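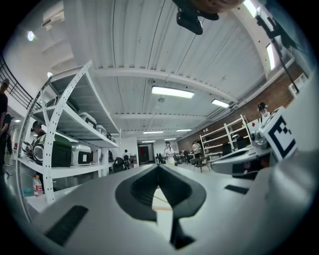 Givanlow hand-held gripper, second-hand pair: review after a jammed jaw

Posted 17 Jan 2025

We bought two of these in December to record pick-and-place work on storage boxes. The arm that learns from the recordings is a separate purchase and I won't cover it. This review is mostly about one fault, and you should know about it before you order.

On day 7 the left unit stopped closing all the way. The trigger moved, the jaw stuck with a gap, and then it let go all at once and snapped shut on my thumb. It left a bruise and no cut. The same thing happened 20 cycles later, so I took the unit out of use.

With the shell open, the cause was easy to find. A set screw on the jaw linkage had backed out and was catching the slide. The factory puts no thread locker on it, and the manual never mentions the screw. I cleaned it, added a drop of medium-strength locker and put it back. It has done 80 cycles since without sticking, but I still keep my free hand away from the jaw.

The right unit had the same screw, also loose. I would check both before first use. 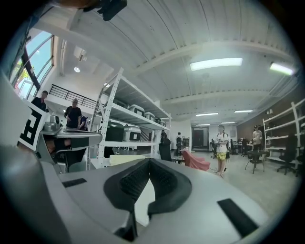

The rest of the tool is decent. The shell is easy to hold, and the textured fingertips grip smooth plastic well. The marker is easy for the camera to pick up under strip lighting. We lost tracking a few times close to tall shelving, and backing up a step fixed it.

Support was slow. Flultbridge, the seller, sent a replacement screw for $85 including shipping, which is too much for a screw. The shop at Trokbridge had one that fit in a drawer.

Good: comfortable, solid grip, easy to open up.
Bad: loose linkage screw, no warning in the manual, price of parts.

I'd buy it again at a lower price. Do not hand one to a beginner until you have checked that screw.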